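Field Methods for New Grad Students - Week 4 Notes
Tsion Gebreyes

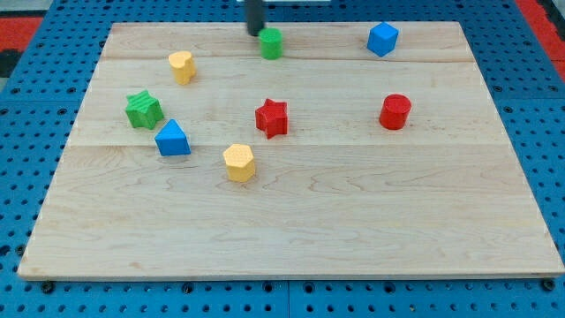
Okay, picking up where we stopped: your interview plan. I want one page from each of you before you contact anybody at Zetmont. Keep it to up to 20 questions - fewer is fine, and I'd probably cut half of mine!

The Mnguni chapter is long (sorry), so read the section on consent first and skim the rest. Page 33 has the sample letter I keep going on about.

If you missed orientation in October, your Cendley login still works. Email me if it asks for a new password.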